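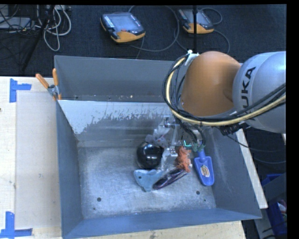
3 July 2024
Workshop notebook, Grellska Games and Comics, back room

Work today concerned the restoration of the Laxdal long-box collection, received on consignment. The collection consists of 609 issues, of which 36 require attention before they are offered for sale. The remainder may be bagged, boarded and priced in the usual manner.

Twelve issues were pressed this morning at the lower temperature setting. Spine rolls were reduced on all but one, a Dusero annual with a heavy square binding. That issue was returned to the press between fresh sheets of release paper and will be examined again tomorrow. Colleagues are asked not to open the press before then.

Rusted staples were found in 4 issues of Trirov. The staples have been left in place. Replacement must be disclosed to the buyer, and the consignor has not yet given written consent. The issues are stored flat in the second drawer with a slip in each bag.

Dry cleaning of covers continued in the afternoon. The soft eraser lifted pencil marks from the white areas without difficulty but dulled the red ink on a test copy. It is not to be used on red covers. The vinyl sponge gave a better result, though it is slow.

Supplies: backing boards in the older, wider size are nearly exhausted. An order has been placed and delivery is expected before August. Current-size boards are not to be substituted, as the corners shift inside the bag.

Outstanding: grade notes for the Dusero run; price labels for the second box; consent form to consignor.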